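Tidy Room Tips from a Slow Study

Most tidying advice comes from people who have tidied one house, their own, and liked it. For the past while I've been getting mine from a research trial in which a two-armed robot learns to put a living room in order. It is called Zunda, and it tidies like a guest who has been asked to help and would like to be asked again.

Tip one: the last place you touched is where you'll start next time. The method at Zunda is simple to say. A person guides the arms through a chore, the software copies, and then somebody moves things before the next try. With the cushion left in the same spot every time, the robot learned the spot and ignored the cushion. I have done the same with my car keys.
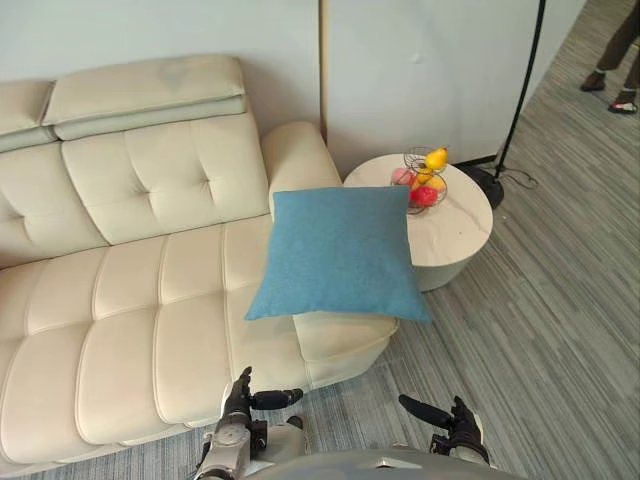
Both hands open in front of the chaise, blue pillow up against the armrest.

So shift your things a little when you practice a routine, especially with kids. "Put the pillow back" sticks better when the pillow has been found in 4 different places.

Tip two: look from close up before you reach. The group compared two versions of the training, one using only the high view and one adding the small cameras down by the hands. Out of 500 tries, the version with the close views fumbled far less on soft things. A cushion seen from standing height is a square. Up near your fingers it is a set of folds. 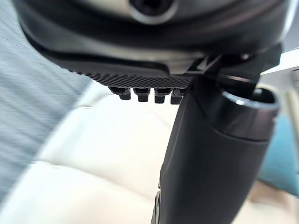 I now crouch before I straighten a sofa. My knees have opinions, but the seams line up, and I find the crumbs while I'm down there.

Tip three: deal with cords first. A cord on a striped carpet is hard for software to pick out, and my own record is poor. Run it along the wall, then start on the furniture.

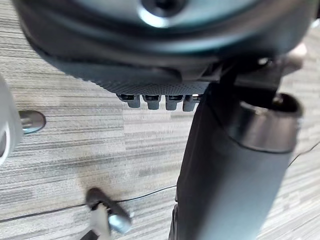
Yao-tsung Tu wrote in to disagree. Cords go last, he says, because you only find out where the lamp belongs after everything else has moved, and he has re-taped the same one 8 times to prove it. I'd call that a vote for my side, but he may have it.

Tip four: stop between moves. The best result in the write-up, to my mind, was the dullest. Adding a pause of 2 seconds before each grasp made the whole chore finish sooner, with fewer second attempts. I tried it while loading the dishwasher and broke nothing until dessert.

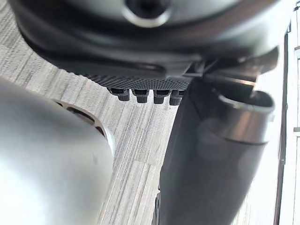
Close quarters over the gray carpet.

They are starting on bookshelves in November. I've asked for the results before my in-laws visit.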